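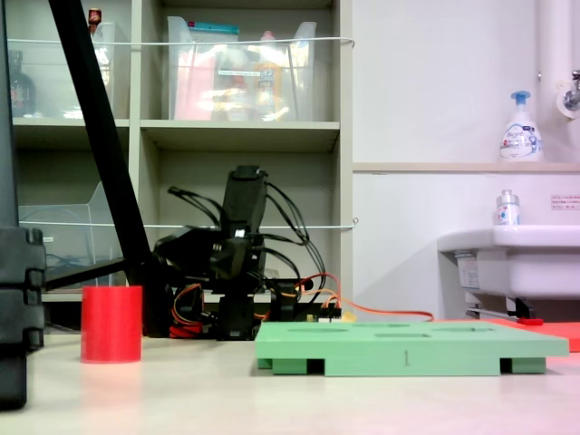
Wann darf man bei einem kleinen Tischroboter in den Arbeitsbereich greifen?

Erst wenn die Versorgung der Servos getrennt ist und der Arm sich nicht mehr bewegt. Ein angehaltenes Programm genügt nicht, denn die Servos bleiben dabei unter Strom und können beim nächsten Befehl sofort losfahren.

Diese Anleitung beschreibt, wie wir bei Mondoteo einen Tischarbeitsplatz vor dem ersten Lauf prüfen. Sie ersetzt keine Risikobeurteilung. Für Industrieroboter gelten eigene Normen, zum Beispiel ISO 10218. Unsere kleinen Arme sind schwächer, aber die Gewohnheiten sollen dieselben sein.

Schritt 1: Den Bereich festlegen

Messen Sie die Reichweite vom Mittelpunkt der Basis bis zur Spitze des gestreckten Greifers. Bei unserem Arm sind das 355 mm. Wir rechnen einen Zuschlag dazu und kommen auf einen Radius von 400 mm. Diese Grenze wird mit Klebeband auf der Tischplatte markiert. Wo der Kreis über die Tischkante hinausgeht, darf während der Bewegung niemand stehen.

Der schwarze Arm steht hier nach oben gefaltet, der Greifer zeigt zur Decke. In dieser Stellung sieht er klein aus. Bitte beurteilen Sie den Abstand immer nach der gestreckten Stellung.

Schritt 2: Kabel führen

Die orangen, roten und gelben Leitungen an der Basis liegen durcheinander, und ein langes oranges Kabel läuft über den Tisch nach rechts in Richtung Waschbecken. Für einen Lauf nach unserer Regel muss das geändert werden:

- Leitungen an der Basis bündeln und mit Zugentlastung befestigen.
- Bewegliche Kabel am Arm so lang lassen, dass sie in keiner Stellung spannen.
- Die Platine mit den Steckern abdecken.
- Kein Kabel und kein Netzteil auf der Seite mit dem Wasseranschluss. Ist kein anderer Tisch vorhanden, kommt ein Spritzschutz dazwischen.

Schritt 3: Werkstücke stellen

Rechts die mintgrüne Platte mit den flachen Vertiefungen, links der rote Zylinder: zwischen Teil und Basis soll freier Platz bleiben, damit der Arm von oben anfahren kann. Prüfen Sie mit der Hand, ob die Platte wackelt, bevor Sie einschalten. Auch Gestelle und Regale gehören in die Prüfung, wenn der Arm sie erreichen kann.

Schritt 4: Erster Lauf

Fahren Sie das Programm ohne Werkstück mit 20 Prozent der Geschwindigkeit. Eine Hand bleibt am Schalter der Versorgung. Halten Sie auch einmal absichtlich in der Mitte der Bewegung an und beobachten Sie, ob der Arm nach dem Abschalten absinkt. Das Ergebnis wird im Prüfblatt eingetragen, zusammen mit der Version des Programms.

Das Prüfblatt wird nach jedem Umbau neu ausgefüllt, auch wenn nur der Greifer gewechselt wurde.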